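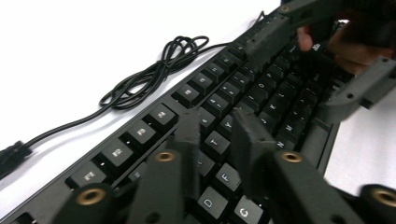
Re: [plirkard-users] Key targets drifting toward the far end of the board

From: Zoila Betancur
Date: Monday, January 1, 2018

Happy New Year, everybody! I had a quiet house this morning, so I finally sat down with your logs.

On Sunday night Farías wrote:
> Planner is happy, controller is happy, and the near keys land fine.
> By the time we get to the right-hand letters the target is off by
> most of a key. I've redone the hand-eye calibration 2 times and
> it comes out the same. Is this the detector or is it us?

Mostly the detector, I think, and a little bit you (sorry!). At that low angle the right-hand letters get tiny and bunch up, and J, K, L, N and M are sitting between the fingers on top of that. T and F are big, clean white letters and you could find them with almost anything. So the near keys get a good position each, the far ones get a guess, and your config treats them all the same.

What I'd do is stop asking for each key separately. Fit the whole layout as one flat grid — it's a keyboard, the spacing isn't going to surprise you — and let the keys you can read pull the rest into place. There's a layout_fit option in the Grimen branch that does this already. It wants at least 8 readable keys per image and it simply skips the update when it doesn't get them. I ran it over 3000 images from the old Bisance set back in May and the far keys quit wandering, though it did throw out up to 207 of them for not having enough letters showing. I can live with that.

Two other things while I'm in here.

The fingers need to be in your mask. You're masking the near fingers but not the second gripper over the far end, and its bracket has a nice straight edge that the line finder just loves. I had it lock onto that edge as the back rim of the keyboard more than once. Mask the hand too while you're at it.

And please look at your timestamps! The pose stream and the images come in on different clocks in the log you sent, and you're matching on arrival time. With the hand still you won't notice. With it moving, it looks exactly like a bad calibration, and I bet that's why redoing yours didn't change anything. Match on capture time and interpolate the pose.

The cable coil next to the board is fine, by the way. I wondered if it was stealing features, but I masked it and got the same answer, so leave it be.

If you try the grid fit, send me the residuals per key and not only the average. The average looked lovely in your last run and that's how it fooled both of us.

Zoila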